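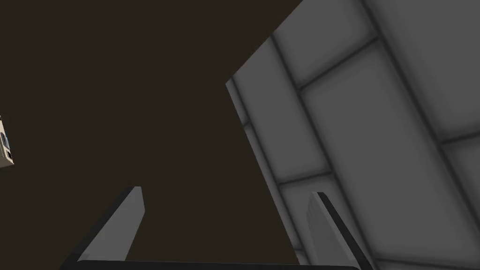 How long should a store keep video after a theft from the counter?
Keep the original export until the case is closed in writing by the police or the court. The rolling copy on the recorder can be overwritten on its normal schedule once the export has been checked and logged.

Retail Theft Reporting: What the File Needs
Speaker notes, Sat 9 November
Nakine Merchants' Safety Session, second talk of the morning
Speaker: Ginette Lemieux

Opening (3 min)

Introduce self. Loss reporting at Pangilinan, stores division. Previously front counter, Werner Hardware.
State scope: small thefts from the counter area. Tip jars, donation tins, phones left by the register, lottery tickets. Robbery is not covered. Nighat Yousafzai takes robbery after lunch.
Ask who has filed a report since June. Wait for hands.

Part 1. The numbers

We reviewed 220 counter theft reports from member stores. 48 had a usable video export attached when they were first filed. Most of the rest had video at some point, and it was overwritten before anyone pulled it.
Default retention varies by recorder and by how many channels are recording. Adding a camera to the same drive shortens retention on all of them. Check after any change.
Do not read the full table aloud. It is on the handout, page 2.

Part 2. Time

Clock error is the most common defect in the file. The recorder says one thing, the register says another, and the officer has to work out which is right.
Procedure:
Before exporting, open a phone clock set to network time and compare it to the recorder clock.
Write down both times, to the second.
Do not correct the recorder until the export is finished.
Record the difference in the log as "recorder fast" or "recorder slow" with the value.

Example from the Werner file, with permission. Receipt printed at 8:13 p.m., recorder stamp 8:20 p.m. The first officer searched the wrong part of the evening on the neighbor's camera. Corey Tawhiri found the offset two weeks later, by which point the neighbor's video was gone.

Part 3. The export

Export in the native format and in a common format. Send both. The native file carries the stamp data; the common file is the one people can open.
Start well before the person enters and run until after they leave. Include the exterior camera if there is one. Direction of travel and vehicle matter more to the investigator than a second angle of the counter.
A phone recording of the monitor is acceptable as a stopgap only. Label it as such.
Flirnix users: the export menu leaves audio off by default. Check local rules on audio before turning it on. Wilfredo has the one-page guide at the back table.

Part 4. The description

Staff write their own statements, separately, before watching the video. A statement written afterward tends to describe the video.
Age as a range. Height against a fixed object, such as the door strip. Clothing from the top down. Anything said, in the words used if remembered.
Leave out guesses about motive, drug use, or where the person lives. If the person is known to staff, say how and since when.

Part 5. Payment records

If the person bought something, there is a transaction. Keep the merchant copy and the register journal line. Card numbers stay masked. The investigator will request the rest through the processor.
Cash sales still give a time and an item list. Attach them.
In file 813 the only thing that tied the person to the store was a coffee and a sandwich on a debit card. The tin itself was never recovered.

Part 6. Posting images

Expected question. Position: do not post a face to the store's page before speaking to the investigator. A wrong identification is hard to withdraw. If police release an image, share their post unchanged so the file number and contact line stay with it.
Alfredo Buenaventura will want to raise the window poster case. Allow two minutes, then move on.

Close

Handout has the log sheet and the statement form. Fill in the recorder model and the retention period today, while the manager is reachable.
Report every loss, including the small ones. Several small reports with good times on them can be linked.
Questions until the break. Hand the clicker to Corey.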